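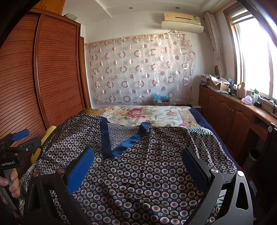 Navy satin with the royal blue trim, on the bed.

I have finally finished the necklace I started back in May, and I'm so pleased with it I've been wearing it to do the washing up! It's my first proper go at knotting between beads, so if you've only ever threaded things onto wire (that was me for years) then have a bit of patience, because the first evening is dreadful.

The beads are dark blue glass, 8mm, from a bead shop called Dumitrescu that I can never walk past. I bought two strings thinking one would be spare and then used nearly all of both. There are 154 on the finished piece, and yes, that means a knot between every single one. I used silk cord the first time and it frayed to nothing by bead 30, so I cut the lot off and started again with a nylon one from Purer. Much better behaved. It's a touch shinier than I wanted but you only see it if you go looking.

Evdokia Gavalas taught me the knot at her Saturday class in Killville. You make a loose loop, put a needle through it, and walk the loop down with the needle until it sits right up against the bead – then pull the needle out and push with your thumbnail. Mine were all over the place to begin with. She made me do 10 in a row on a scrap of string before she'd let me near the real thing, and I sulked a bit, but she was right.
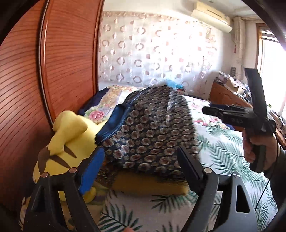 The bedroom, wardrobe side.

The clasp was the other headache. I wanted a little silver toggle and the bar kept slipping out whenever I leaned forward, so in the end I swapped it for a plain hook. Mitra Ghorbani left a comment on my last post suggesting a few tiny seed beads next to the bar so it can swing through more easily, and I'm going to try that on the bracelet. Thank you Mitra!

The bracelet is next, by the way. I've got a handful of the blue left plus some maroon ones I picked up at the Visden fair, which are slightly wonky and have holes so small that half of them won't take the cord. I might use a reamer on them or I might just give up and make earrings. Has anyone reamed old glass without cracking it? Do you do it under water? Let me know, I've only got the one lot and I'd hate to ruin them.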